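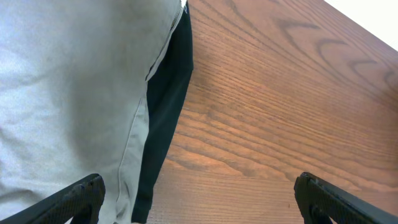 Home and Small Shop Automation > General talk
Thread: Can a machine fold laundry yet? Please be realistic with me

seamripper_k
Joined: September 2019

Good evening to all. English is my third language, so please excuse me if something sounds strange.

I have a small alterations shop with a laundry service in the back. We wash, iron and fold for two guesthouses and for many families in the street. The folding takes the most hours. My nephew sends me videos every week where two arms fold a T-shirt, and he tells me I should stop hiring for this work and wait one year.

I would like to hear from people who have tried it with real clothes. I mean trousers, shirts with buttons, children's things, all mixed and not flat. My questions are these:

Can a machine take one piece from a pile when the pieces lie on top of each other?
Can it find a seam or a hem and use it to make the garment straight?
What happens with two fabrics of different weight?

I don't need it to be fast. I need that I can leave the room.

bluntchisel
Short answer is no. Long answer is noooo.

We looked at the Fluvamby folding unit for the linen room at my job. It does towels and pillowcases, and it does them well. But someone must feed every towel by the corners. So the person is still standing there, only now the person is serving a machine. For shirts the seller told us "in development."

pallet_and_pin
I disagree a little with bluntchisel. I work on the evening shift at a place where we test two-finger grippers on cloth, and the progress in the last 2 years is big. A single garment on a clean table, spread out more or less, the arm will fold it most of the time. I have seen it with trousers also.

The hard part is before the folding. To take exactly one layer between the fingers is difficult. If you close at the edge of a garment you may get one layer, or you may get the layer below also, and the camera near the fingers can't always tell the difference. At very close distance a light fabric is only a big pale area with some folds. The seam helps you, when you are lucky and it is on the top side.

seamripper_k
Thank you, this is very useful. What you say about the seam is interesting for me. When I teach a new girl to fold, I tell her: look for the seam first, then put seam on seam, then the trousers are straight without any measuring. So the machine must learn the same thing?

"Most of the time" is how many, please? If you are allowed to say.

pallet_and_pin
I can say for our own small test, not for the products of others. We did 1,150 tries of picking up one edge from a mixed pile. I would call the result good for research and bad for a shop. When it fails, usually it doesn't drop the cloth. It takes two pieces together and continues as if everything is correct. For you this would be the worst kind of mistake, I think.

And yes, seams are important. Collars and waistbands too. Anything where the thickness changes.

bluntchisel
"Continues as if everything is correct" is my whole experience with automation in one sentence.

oldlathe_77
I come from the other side, metal parts, so forgive me if this is a stupid remark. In our shop the machine loading works because every part is the same and lies in the same place. You spend your money on the tray and the fixture. The robot is the cheap half. Could you not do the same with laundry? Hang everything on clips from the start, and the machine never sees a pile.

seamripper_k
It is not stupid at all. But who puts it on the clips?

oldlathe_77
Ah. Yes.

quietmangle
Billura makes a clip system and I have used it for 30 weeks. It is a frame where you hang the shirt and it folds around a plate. I like it! The shirts come out all the same size, which the customers notice. But I would not call it a robot and it doesn't do trousers. It cost me $2,237 with the delivery, secondhand, and I had to replace the plate myself.

To seamripper_k: for a guesthouse with mostly flat linen I would buy it or something like it. For families, no.

pallet_and_pin
One more point, about colors. Very dark cloth is a problem for many cameras. If you have a nearly black piece lying partly under a pale one, the people see immediately two garments. The software can take the dark one for a shadow. Also shiny tables are bad. Ours was varnished wood for a long time, with strong grain, and the reflections gave us trouble until we changed the lamps. Some colleagues say that the grain pattern is good for training because real homes have such tables. We still argue about it.

bluntchisel
So the machine needs a good lamp, a good table, one garment at a time and a person to separate the dark ones. I have two teenagers with the same requirements.

mendingbasket
I must speak for the other side here, because this thread becomes too negative. My mother has bad hands. She can't fold anymore, and she can't press a button through a buttonhole. For her a machine that folds one shirt in ten minutes, and makes one ugly fold in five, would be a very good machine. It is not necessary that it beats a trained worker. You all compare with a shop.

bluntchisel
Fair. I was thinking only about paid hours. But would you leave it alone with her in the house?

mendingbasket
With slow arms and a stop button, yes. She is alone with a gas stove every day.

seamripper_k
mendingbasket, I agree with you for the home. For my shop I have the problem that the customer pays me exactly so that there is no ugly fold.

I went on Saturday, March 26, 2022 to the open day at Mulcahy, where they had an arm on a table with some clothes. I asked them if I could put my own trousers. They were very polite and said yes. It took hold of one leg at the hem and then it waited a long time, and the young man helped it with his hand. After that it folded correctly. My conclusion is that I hire one person for the mornings, and I ask again next year.

pallet_and_pin
This is the right decision, I believe, even if I work in this field. If you ask again, ask them to begin from the basket and not from the table. And bring the dark things.

quietmangle
Does somebody know if the Ganus machine takes fitted sheets? Their page says "all bed linen," but in the video I see only flat ones.

bluntchisel
I can't fold a fitted sheet either, so let me know what they answer.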